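4.2 Filling the Water Tank

Before the first use of your Plulow humidifier, rinse the tank with clean water. Do not use soap.

1. Switch off the unit and pull the plug from the wall outlet.
2. Lift the tank straight up by the handle. Do not tilt it.
3. Turn the tank over and open the cap to the left.
4. Pour in cool tap water up to the MAX line. The tank holds 900 ml.

Note: In areas with hard water, we recommend to use the Temberg filter (order no. 239). Change it after 75 fillings.

5. Close the cap by hand until it stops. Do not use a tool.
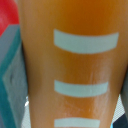
6. Set the tank back on the base and wait 2 minutes, so the lower tray can fill.
7. Put in the plug and press the power button.

CAUTION: Never add oil or perfume to the tank. The seal can be damaged and water can leak on the floor.

If the red light stays on, see section 7.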